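Clullarthorpe Parish Council
Minutes of the ordinary meeting, 8/28/18

Present: M. Leclerc (chair), E. Lazaridis (minutes), Rev. Fragkou, two lay delegates. Apologies: Plomham congregation.

1. Previous minutes
Accepted with one correction. The March collection should read $1,838, as entered in the ledger.

2. Shared use of the Plomham chapel
The chair tabled the draft agreement with the Otell congregation. It allows their service on alternate weeks, with a changeover period of 90 minutes between the two groups. Rev. Fragkou asked that the wording on icons and candles be settled before signing. Clause 4 now states that each congregation stores its own items and does not move those of the other.
Moved Leclerc, seconded Fragkou. Carried, one abstention.
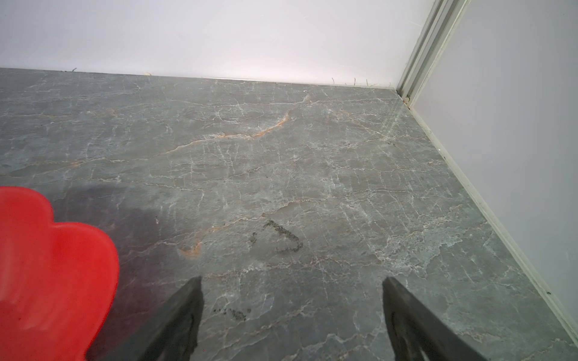 Evangelia Lazaridis
Recording Secretary

3. Statement on the school prayer policy
Two versions were before the meeting. The shorter one was preferred. It asks the school board to honour written requests from families of any faith and makes no comment on the current dispute. Rev. Fragkou will sign for the parish. A proposal to circulate the longer version as a background paper was put and lost.

4. Hymn books
The quote for 600 copies was received at $892 for freight only. Deferred until the full cost is known. E. Lazaridis to write to the supplier.

5. Correspondence
Letter from the Plomham congregation requesting a joint harvest service. Agreed in principle. Order of service to be drafted by Rev. Fragkou and sent to both congregations for comment.

6. Other business
The chair asked that agenda items reach the secretary in writing before the agenda is issued.

Meeting closed 9:10 p.m.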